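Semora — motion planning / control engineer, 2 openings

Small team, real arms, too much code in one repo. We need people who can write C++ and Python that other people can read.

What you'd be on:
- grasp and drawer planning for the Mengal stack (sampling planner now, trajectory optimizer half done)
- the perception side of it, mostly pose estimates that drift when the arm gets in the way
- Dulaveck, our replay and logging tool. Needs love. Needs tests too

Must have: 3 years on robot software, paid or PhD. Comfortable debugging timing problems at the bench. ROS 2 helpful but we'll teach it.

Nice: force control, CI for hardware, patience with calibraton.

On site most days, mornings flexible, standup is at 10:30 and it's short. Start in April or sooner.
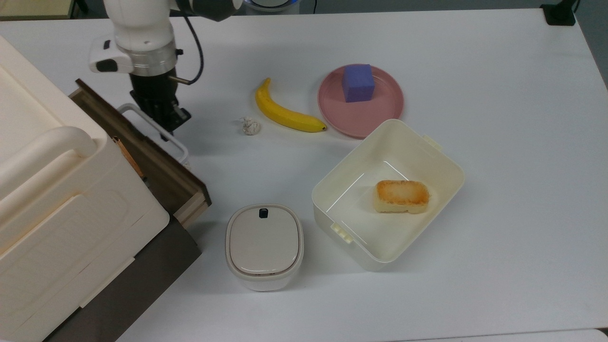 Tabletop setup, gripper over the drawer handle.

To apply — CV plus a link to code you wrote, to Zuzanna Tomaszewski. Technical questions go to Saqib Jatoi. First call is 30 minutes, no whiteboard. No agencies pls, we dont answer them.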